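Tuesday, gone ten at night

Home late, feet aching, and the soup went cold while I was on the phone to Sneha, who wanted to hear everything before I'd got my coat off. So I shall put it all down now, while I still have it straight, and then she can read it for herself! It was our second day looking over the Endix service, which Kostavlow would rent to us by the month, arms and grippers and setting up and all, and I will say I went in quite determined not to be charmed.
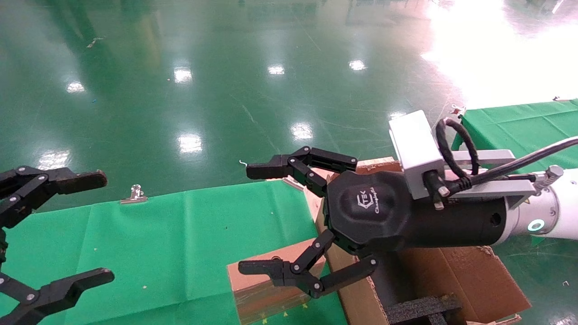
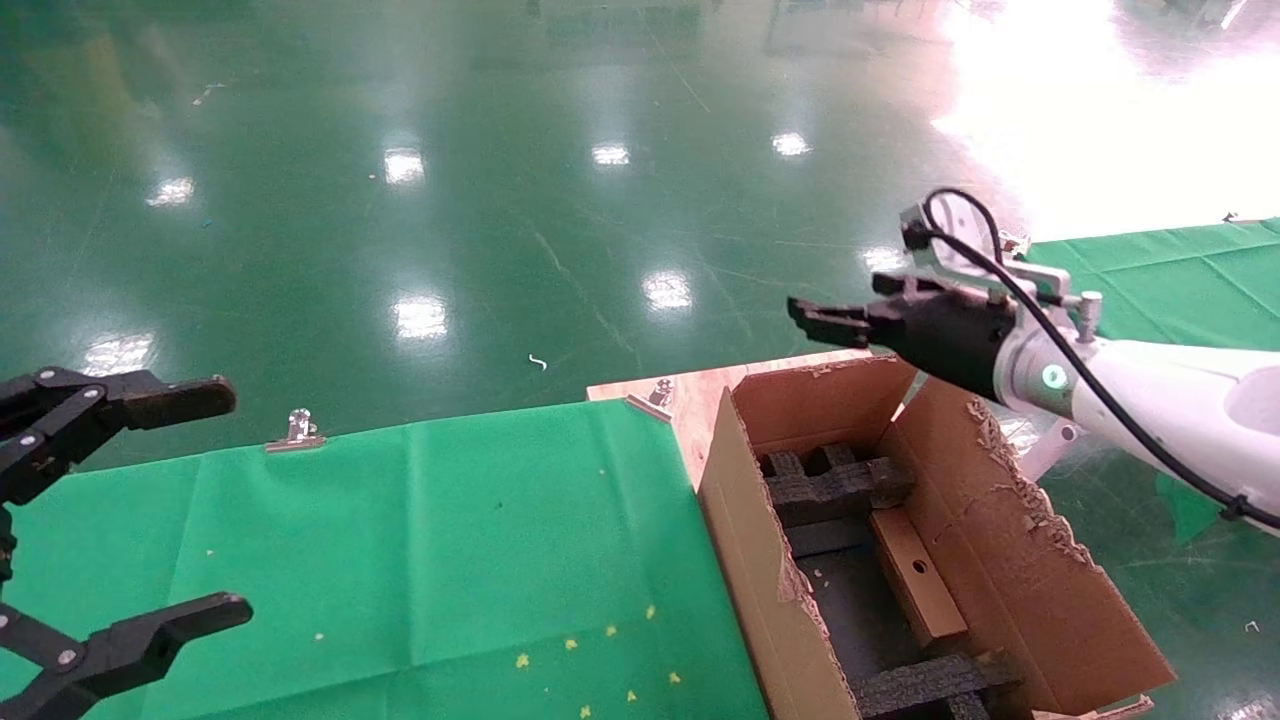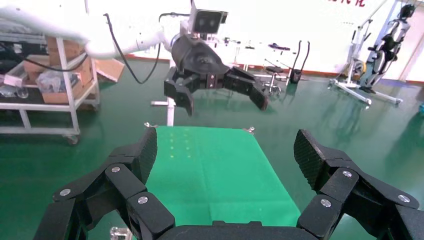
What I'm really after, of course, is whether the thing suits our packing room, where Marlies and Ottilie have managed so nicely by hand for years. Andri had the price ready almost before I'd sat down: 2000 a month, with 190 on top for the call-out cover, and he was very decent about letting me grumble over it. I liked the green cloth held down with metal clips at the back, such a homely way of going on, and I've made a note to ask whether we could do the same on our own benches or whether they'd want us to buy theirs. The grippers I'm less sure of. All those black links and silver pins look sturdy enough, but I kept thinking of our kitchen flour, which gets into everything, and Andri has promised to find out what the cleaning involves and ring me back.

Eustaquio thinks we should wait for the Testico offer before we sign anything, and he may well be right – he was right about the oven, after all. But Testico want two years up front and I don't care for that one bit. I'll telephone Marlies in the morning, before the deliveries, and see what she makes of a trial month in May. Must remember to take Andri's folder back, and to buy more lamp oil.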